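# Access control at shared industrial sites: what to check before summer

10 May 2021

Most of the calls our advice line took in the spring were about the same thing. A company rents part of a larger building or yard, shares a gate with its neighbors, and isn't sure who is responsible for what. This item covers the points that come up most often. It is meant for operations managers and anyone else who signs for keys.

## Start with the lease

Read the lease before you buy anything. Many older leases say the landlord maintains "the perimeter" without saying what the perimeter is. It may mean the fence only, or it may include gates, yard lighting and the outside doors of the building. If you can't tell, write to the landlord and ask for a marked-up site plan. Keep the reply with your insurance papers.

Also check whether you are allowed to change locks on your own unit. Some leases let you do this only if the landlord or fire service gets a copy of the key. A tenant on the Skurkstead estate put in new cylinders last year and found out at renewal that the landlord's set no longer opened the rear fire door. It was put right in an afternoon, but the insurer asked for a letter confirming it.

## Keys, cards and codes

A shared gate code is the weakest point at most of the sites we visit. Codes get passed to delivery drivers, temporary staff, and contractors who were there for one morning. Change the code whenever someone leaves, and on a fixed date even if nobody has. Once a month is reasonable for a busy yard.

If you can move to cards or fobs, do it. The hardware costs more, but you can cancel one card without troubling anyone else. At Perkport the tenants now share a single card system with a separate group for each unit. Access to the yard is common to all of them, and access to each building is set by the tenant. The setup took 2 days. Most of that was spent agreeing on who could approve new cards.

Whatever you use, keep a register. It should show:

- who holds each key, card or fob
- the date it was issued
- who approved it
- the date it came back, or the date it was reported lost

A spreadsheet is fine. A paper book is fine too if it is kept in a locked drawer and someone checks it. Ehsan Ghauri, who handles site surveys for us, asks to see the register on every visit and picks 6 entries to trace. He says that at many sites at least one of the cards can't be found.
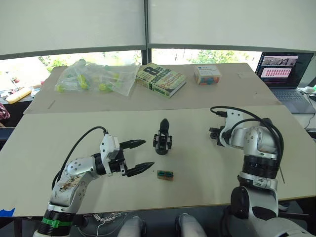

## Workshops and equipment rooms

Internal doors get less attention than outside ones. Once a visitor is past reception, there is often nothing between them and the most expensive items in the building. Rooms with test equipment, machine tools or computers should have their own lock and their own access group. Limit the group to the people who work there and one manager.

Mark equipment with your company name and a unit number. Photograph serial plates and store the pictures somewhere other than the same room. After a theft, the police and the insurer will both ask for serial numbers, and a purchase invoice doesn't always show them.

Think about out-of-hours work as well. If staff stay late, the outer doors should still be locked and the alarm should be part-set so that unused areas are covered. Most panels installed in recent years can do this. Ask your installer to show at least two people how it works, and leave a short written guide next to the panel. The guide should not have the code on it.

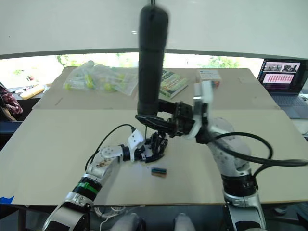 Check how the alarm is monitored. A bell on an outside wall is of limited use on an estate where the last person goes home at six. If the alarm signals to a monitoring center, look at the list of keyholders they have on file. We regularly see lists with people who have changed jobs or phone numbers. You need at least two keyholders who can reach the site within 20 minutes, and both should know how to reset the panel.

## Deliveries and visitors

Goods-in doors are left open more than any other door on an industrial site, especially in warm weather. Where the doors must stay open for air, a mesh screen or a lockable inner gate will help. One of our members, Yousafzai, fitted an inner gate at its loading bay at a total cost of $3,000, including labor. Drivers now ring a bell and wait on the outside of it.

Visitors should sign in and out, with the time. The list is useful for security, and it is what the fire marshal will need if the building is evacuated. Contractors should sign in every day they are on site, including on long jobs.
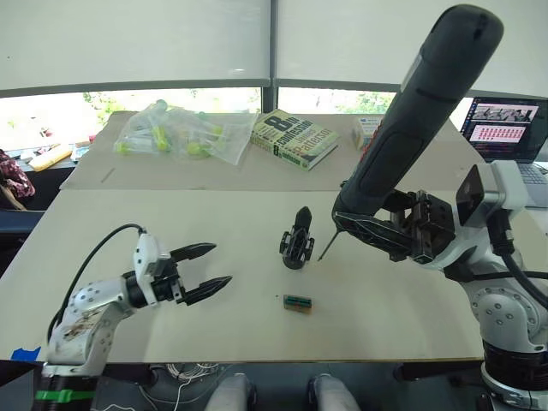 *Two robot arms at a workshop table.*

## Surveys and training

We have survey places open for member sites through the end of May. A survey takes half a day and covers the perimeter, doors, lighting, alarm records and the key register. You will get a written report with the urgent items listed first. Please have the lease plan and the most recent alarm service sheet ready when we arrive.

The keyholder course will run again at the Varado training room. It covers answering an alarm call, approaching the building safely, resetting the panel and recording what was found. Places are limited to 20. To book a survey or a place on the course, reply to this newsletter with your member number and a daytime phone number.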